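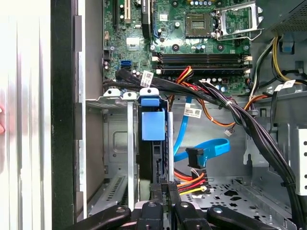
We use cookies to remember your preferences and count visits. Accept all | Manage settings

The Trornen quarry case: questions readers keep sending us

Compiled by Eirini Kalogeropoulos. Last updated August 16, 2021

What did the court decide?

Less than the headlines said. The judge sent the Trornen quarry permit back to the county because the groundwater study stopped at the property line. Gavalas, the company that wants to dig, can fix the study and ask again. Several outlets called this a ban. I've read the ruling twice and can't find one.

Wasn't climate change part of it?

It was argued. The neighbors' brief spent 6 pages on emissions from the crushers and trucks. The ruling gives that a single paragraph, which says the court didn't need to reach the question. Anyone telling you this is a climate precedent should be asked which sentence they mean.

Who brought the case?

A group of 179 well owners along Cirnum Creek, represented by Periklis Ververidis. The county was the defendant. Gavalas joined later to defend its permit.

Gavalas says it will offset all the habitat it clears. Does that settle things?

I doubt it. The plan covers 1,667 acres at Grernico, in a different watershed, and much of that land was already under a conservation easement. Paying to protect what's already protected is an odd sort of trade. The company says its management plan adds something new. It hasn't released the plan.

Can the quarry start work while the county reconsiders?

No. The permit is set aside, so there's nothing to work under. Survey crews may still go on the land, and people have mistaken them for construction before - please check before you call the sheriff.

What happens next?

The county has scheduled two hearings in September. Written comments are accepted until the second one closes. Whether anyone reads them closely is another matter, but a comment in the record can be cited on appeal and a phone call can't.

Will my well be tested?

Only if you ask, and only if you're inside the study area. The new boundary hasn't been drawn yet. I'd be wary of the free tests Gavalas is offering until it says who keeps the results.

Get new answers by email. Enter your address to subscribe. Unsubscribe at any time.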